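4. Locking down outbound mail before a campaign season

Everything in this section assumes you have finished section 3 and that Priltix Mail Guard is running on the office server. If you skipped section 3, the screens will look the same and do nothing, which has fooled better people than us.

4.1 Turn on two-step sign-in

1. Sign in to the Priltix console with the owner account.
2. Open Accounts, then Sign-in Rules.
3. Set Second Step to Required. The Suggested setting is there for organizations that enjoy being suggested to.
4. Choose Hardware Key or App Code. Text message codes are off by default. Leave them off.
5. Click Apply. Everyone is signed out at once, including you.

Note: Register 2 keys for each account and keep them in different buildings. A spare key on the same key ring is a decoration.

4.2 Set the export limit

A stolen password is bad. A stolen password that can download the whole mailbox before lunch is how the Curnville township office came to see 2,281 of its messages on a public paste site one February.

1. Open Mailboxes, then Bulk Export.
2. Set Messages Per Day to 800 or lower.
3. Under When Limit Is Reached, pick Freeze and Alert.
4. Enter a phone number for the alert. An email address is accepted here, but the alert would go to the mailbox being emptied.

Caution: Lowering the limit does not stop an export already in progress. Use Stop All Jobs first.

4.3 Check for look-alike domains

1. Open Watchlist and type your domain.
2. Click Build Variants. Jara, the bundled scanner, lists the usual misspellings, swapped letters and doubled vowels.
3. Tick the ones you want watched and click Save.
4. Repeat for any candidate or program with its own website.

Note: Jara may flag a domain you bought yourself and forgot. Check your own receipts before calling the registrar in a fury.

4.4 If you are moving from Feron

Feron stores its block lists in an older format. Export them as plain text, then import under Tools. Wildcards come across as ordinary asterisks and will block nothing at all until you retype them. We know.
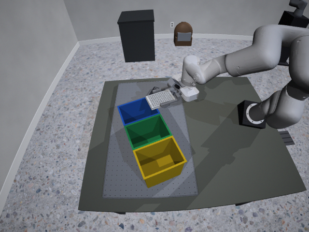 Once the wildcards are retyped, click Test Rules and send yourself a message from an address on the list. If it arrives, go back to Tools and look for the asterisk you missed.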